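Company news | Materials and Interiors
12 Dec 2019 | By the Falholm press office
Shares: 2 | Comments: 0

Falholm opens exchange service for used table tops in Stondon

Falholm, the maker of tables for canteens, libraries and schools, opens today an exchange service at its workshop in Stondon. Customers can now send back a table top with a worn surface and receive a renewed one of the same size. The legs and the frame stay where they are, so the room can be used again on the same day.

The service was tested from July with 313 table tops from the dining halls of Parkel, which runs canteens for office buildings. Of these, 130 needed only new oil and a light sanding. The others had deeper marks or damaged edges, and they were repaired at the workshop before they went back into use.

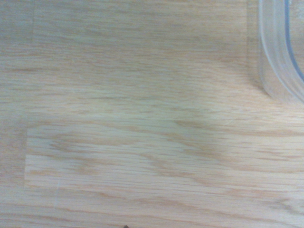
Parkel reports that the change caused very little trouble for its kitchens, and that the guests mostly asked if the tables were new. The company would have liked a wider choice of edge shapes, and it has told Falholm so. Two more shapes will be added to the list next year.

For the surface, Falholm uses an oil from Lukumay, which is applied in two thin coats. The oil needs one night between the coats – for this reason the workshop keeps a stock of finished tops in the most common sizes. Unusual sizes are also accepted, but the customer must then wait until their own top is ready.

The price depends on the size and on the condition of the old top. Tops from other makers can be accepted if the screw holes follow the usual pattern. Falholm asks customers to send a simple drawing with measurements before they order transport. Round tops are not part of the service for the moment.

Orders are open to businesses, schools and public bodies. Private households can bring single tops to the workshop in Stondon by appointment – the fitting must then be done by the owner. Price lists and the order form can be requested from the Falholm press office or from the sales desk in Stondon.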